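Workshop | Automation | Builds

A Gripper for the Second Bench

Octavian Pop's hand-held gripper is the second to come out of the shared workshop at Skerholm. The first, finished in August, closed on a single pivot per side and twisted under load. Its replacement uses a parallel linkage and was drawn over several evenings with Evanthia Lazaridis, who maintains the workshop's printers.

Mass was the main constraint. A tool held at arm's length becomes tiring quickly, and the pair set a ceiling of 345 grams. The finished unit weighs 323. Most of the saving came from thinner outer links, which Lazaridis considers close to the limit.

The bench tasks are small household operations recorded by hand, to be repeated later by an arm. Pressing a button with closed fingertips was the first on the list. It needs little grip force but good lateral stiffness, and play in any joint shows up as an error at the tip.

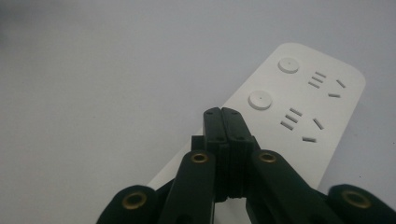 Joints and wear

The pivots are lined with brass eyelets set into the black plastic. Pop tried bare holes first and measured visible slop after 20 minutes of cycling. With the eyelets pressed in, the joints stay tight, though each hole has to be reamed before assembly.

The fingertips are ridged where they meet. Coarser ridges held cable well but left marks on soft plastic, so the current pair uses a finer pitch. Each fingertip is a separate part and can be changed without opening the linkage.

Drawings are on the Skerholm shelf under the name Grirnus. A version with a return spring is next. Pop has cut two springs for it and is satisfied with neither.

Text: Alasdair Rennie

20 shares | 2 comments

Related
Reaming printed holes without splitting them
Darnari servo board: first tests
Choosing a filament for moving parts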